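The Long Afternoon of the Soft Stop

Roksolana Polishchuk would like it understood that she was never in danger. She says this before I have my coat off, and again while she hunts for a second mug, and by the third time we are both laughing. "It was a squeeze," she tells me. "My grandmother has shaken my hand harder than that. But it should not have squeezed, you see, and that is why we lost most of January."

She works on the two-armed sorting stations at Rallero, a small outfit on the edge of Tillville that teaches machines to pack toiletries into baskets. It's humbler work than people expect. A toothbrush goes here, a tube of toothpaste goes there, and then you do it again, and again, until the arms stop fumbling the wrappers. I had come to hear about the fault that shut the stations down, and I got that, eventually, along with a good deal about toothbrushes.

"The wrapped ones are the misery," she says, with real affection. "The plastic is slippery and it shines, and there is that little flap at the end that catches on a finger. A bare toothbrush is a gentleman by comparison." 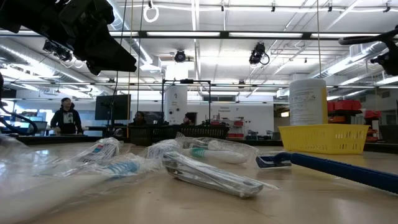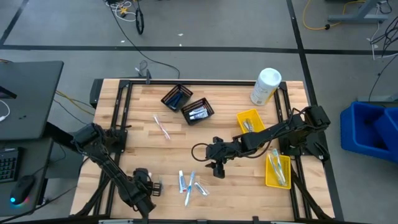 It was a flap of that sort that started the trouble. Late one morning the left gripper had closed on a sleeve and kept hold of it after the drop, so Roksolana did what all of them did in those days. She pressed the pause key, which the crew called the soft stop, and reached in to pull the wrapper free. The arm stayed where it was. The fingers closed over the side of her thumb.

"I said a word in Ukrainian," she says. "Then I stood there like a lady waiting for a bus, because my other hand could not quite get to the red button. Ketill came over and pressed it for me, very politely, and that let the fingers go slack. Five seconds, maybe. I had a pink mark until lunch."

Ketill Ladefoged, who had been wandering in and out of our conversation with a sandwich, puts it more bluntly. "The pause stopped the arm. We all thought it stopped the hand too, and it didn't. The hand was still finishing whatever it had been told last."

It took them a good while to be sure of that. The gripper runs on its own little controller, made by a supplier called Poveo, and it keeps a short list of commands waiting. Ordinarily the list is empty by the time anyone gets near the table. But when a wrapper stuck, the software asked the fingers to open and close a few times to shake it off, and if you paused in the middle of that, the arm froze and the shaking carried on. Lâm Diệp went back through 776 recorded pauses to see how often it had happened without a thumb in the way.

"I was hoping for one or two," Lâm says, leaning around the door when Roksolana calls for him. "I found it in 428 of them. Most were tiny movements, a twitch really, and if you were looking at the wrapper you'd never notice. I felt a bit sick, to tell you the truth. I'd had my own fingers in there that same week."

I asked whether anybody had been angry, and Roksolana took her time over that one. She got up and did something to the kettle. What she remembers is how embarrassed they all were, being careful people who had somehow agreed, with no one ever saying it aloud, that the pause key was good enough. The manual had said to use the red button before reaching in. But the red button meant homing both arms again afterward, and that was slow and dull, and so the habit had crept in.

Oddur Ásgeirsdóttir came over from the Holloway office to write the new procedure and ended up staying through the whole repair. The pause now clears the gripper's list and holds the fingers still, and there is a second red button on the other side of each station, where a left hand can find it. Homing has been made quicker as well, which Roksolana considers the best of the changes. Oddur insisted on 200 test pauses with a foam finger in the gripper before a person was allowed near it.

"I named the finger," Roksolana admits. "I won't tell you what. Oddur did the last ones herself, and she would not let us chat while she did them."

And the wrappers? They still stick now and then. She uses the red button every time, she says, even for a scrap of plastic, even when she's hungry and it's nearly noon. Then she wanted to show me the new button, and we took our tea as far as the door and left it there, as the rules require.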